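Plavgate Food Film Weekend: notes from a doubtful visitor

I have sat through enough films about chefs finding themselves to be wary of any festival that promises "cinema for the palate". Plavgate has been making that promise for three years now, in a converted grain store beside the canal. A day pass costs 25 and a seat at the tasting screening is extra.

Saturday opened with Branetti, a slow drama about a family bakery whose sons would like to sell up. The bread scenes are lovely. The family scenes go on and on, and the eldest son explains his feelings to a sack of flour, twice. Ezequiel Escobar, who chose the programme, told us beforehand that it was "a film you can smell". I could smell the damp coats in row F.

The short film block was better. Rizzi lasts 11 minutes, has hardly any talking, and gets more out of a woman salting aubergines than the main feature managed in two hours. 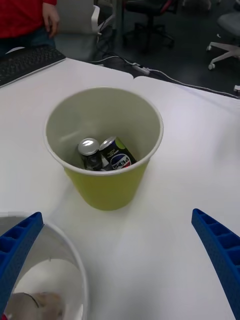 After lunch came the panel on product placement, easily the liveliest hour of the day. Severino Sepúlveda used to dress kitchen sets and now argues against most of what he did. His complaint is that a label turned to the lens kills a meal on screen. Even a little Pepsi can at the bottom of a yellow-green paper cup, he said, will pull the eye off an actor's face if the logo is showing. I think he is half right. Plenty of us grew up in kitchens full of labels, and the spotless unbranded larders in Branetti looked far more false to me.

The tasting screening I can't recommend. Goltmont is a decent comedy about rival cheesemakers, but the cheese was handed out in the dark by people whispering the names of it, and up to 100 of us were rustling napkins through the only quiet scene.

Trains back are hourly and the last one leaves before the closing film ends. I asked at the desk whether this might change next year and was given a leaflet about parking.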